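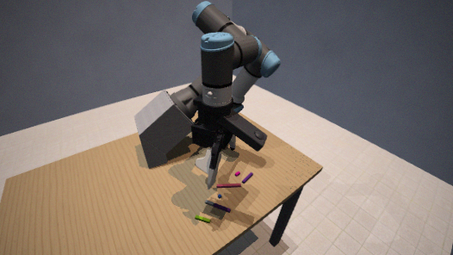
I have been meaning to write about the radio for weeks, and it has taken a wet January evening and a cancelled bus to get me to sit down and do it. So put the kettle on, because I do go on a bit when it comes to foreign news.

My father kept the shortwave on the kitchen windowsill and we ate our tea to the sound of other people's elections. I still can't cook without a bulletin going. These days it comes through my phone, and the voice I listen out for belongs to Valentin Ammann, who reports for a small outfit called Cerix from the valley between Flisenska and Borska. If you haven't heard of either town, you are in good company. I hadn't, until the ceasefire line was drawn between them and he started sending in his reports, usually with a dog barking somewhere behind him.

What I like about him is that he says when he doesn't know. Last week there was shelling on the Borska side and by teatime three different numbers were going round for the people who had left their homes. One account I follow had 1172, another had 588, and a third simply said "thousands" with a great many capital letters. Ammann came on and said he had counted 23 buses himself at the Trummer bridge, that he couldn't see inside most of them, and that he would ring the school where people were being put up and try again in the morning. And he did try again in the morning! The school gave him 588, people who had signed in at the door, and the bigger figure came from the district office, which was adding in everyone who had been told to be ready to go.

So both numbers were true in their way (well, I'm not sure about "thousands"), and you would only know it if somebody had bothered to ring up and ask what had been counted.
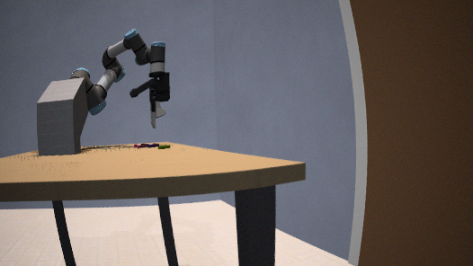
I mentioned all this to my sister, who thinks I spend too long with the headlines and is probably right. She asked what difference it makes to anyone in our street whether it was one figure or the other. I didn't have a very good reply at the time – I think I said something about blankets – but I've been chewing it over since. If you are the person sending the blankets it makes a great deal of difference. And if you are one of the families told to be ready, sitting in the hall with your coat on and the cat in a box, I think you'd rather not be reported as already gone.

There's also the matter of the two local reporters who were held overnight at the Flisenska checkpoint and let go without their phones. It got one line on most of the sites I read. Ammann gave it nearly his whole slot and read out their last piece in full, a rather dull one about the price of diesel and who was able to get any. I found it oddly moving, that diesel. Most of what I know about the valley I know from people like them, passed along by people like him, and I had never stopped to wonder how they got home at night.

I don't want to make out that I'm any kind of expert. I have never been further east than a walking holiday that was mostly rain, and I get the names of the ministers muddled. But I've got a map pinned up by the bread bin now, and I've pencilled the bridge on it, and I find I listen better for knowing where the river goes.

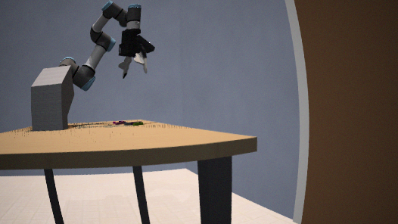
## A few things I do now before I pass a story on

- I wait until after supper. Most of what turns out to be wrong has been put right by then.
- I look for who did the counting, and of what.
- I check whether the reporter is in the place or in an office a long way off. Both can be useful, but I like to know.
- If it makes me furious in the first line, I read it twice, and the second time I read it slowly.

Do tell me in the comments who you listen to, particularly if it's someone small. I'm always glad of another voice for the washing-up, and Ammann is off the air for a fortnight while someone mends his transmitter.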